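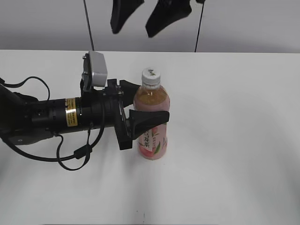 Zweifingergreifer an einer Teeflasche, weiße Tischplatte.

Tag der offenen Tür bei Gokora, Zeltbau und Zirkustechnik, Turnov
Besuchsbericht von Aliki Kourkoulas

Gokora fertigt und repariert Zirkuszelte, Gradine und Manegenböden. Am 12. Mai 2024 war der Betrieb für Besucher geöffnet. Die Anmeldung erfolgte am Tor, danach ging es gruppenweise durch Zuschnitt, Schweißerei und Seillager. Unsere Gruppe führte Necati Keskin, der in der Planenabteilung arbeitet.

Im Zuschnitt lag ein Viertel eines Rundzelts aus beschichtetem Polyestergewebe. Die Bahnen werden überlappend mit Hochfrequenz verschweißt und nur an den Masttellern zusätzlich vernäht. Ältere Planen aus Baumwolle nimmt der Betrieb weiterhin zur Reparatur an, Neuanfertigungen aus diesem Material aber nicht mehr. Als Grund nannte Keskin die Brandschutzauflagen und das Gewicht im nassen Zustand. Für das gezeigte Zelt ist ein Durchmesser von 37 Metern vorgesehen, getragen wird es von einem Viermaster mit Kuppelring. Die Rundleinwand ist geknöpft und kann abschnittsweise ausgetauscht werden.

In der Schweißerei ging es um Sturmstangen und Ankerplatten. Die Stangen kommen als feuerverzinktes Stahlrohr ins Haus, Köpfe und Füße werden vor Ort angeschweißt. Interessant war das neue Ankersystem Revo. Die Platte nimmt zwei Erdnägel im Winkel zueinander auf und soll auf sandigem Boden höhere Zugkräfte halten als die gerade Ausführung. Messwerte lagen nicht aus. Auf Nachfrage hieß es, die Zugversuche würden im Juni abgeschlossen und das Protokoll dem Zeltbuch beigefügt.

Das Seillager ist klein und gut sortiert. Abspannseile, Flaschenzüge und Schäkel tragen farbige Prüfbänder, die Farbe wechselt jährlich. Luftartistisches Material — Trapezseile, Longen, Wirbel — hängt getrennt davon und wird ausschließlich von Theano Drakos ausgegeben. Sie zeigte an einem ausgemusterten Drahtseil die typischen Brüche einzelner Drähte hinter der Presshülse. Solche Schäden sind ohne Biegeprobe leicht zu übersehen.

Nachmittags sprach Grigoris Raptis etwa zwei Stunden über den Aufbau der Sitzeinrichtung Dabbas. Die Konstruktion besteht aus Böcken, Trägern und eingehängten Brettern und kommt ohne lose Bolzen aus. Der Vortrag war ausführlich, die Folien waren in den hinteren Reihen kaum lesbar. Idris Howells fragte nach der Ausgleichsmöglichkeit bei geneigten Plätzen. Antwort: Spindelfüße, darunter Unterleghölzer, bei größerem Gefälle ist ein anderer Platz zu wählen.

Nicht zugänglich war die Lackierhalle. Schriftliche Unterlagen gab es nur auf Tschechisch und Englisch, eine deutsche Fassung des Zeltkatalogs kann per Post angefordert werden. Parkplätze sind auf der Wiese hinter dem Werk vorhanden, die Zufahrt ist für Gespanne geeignet.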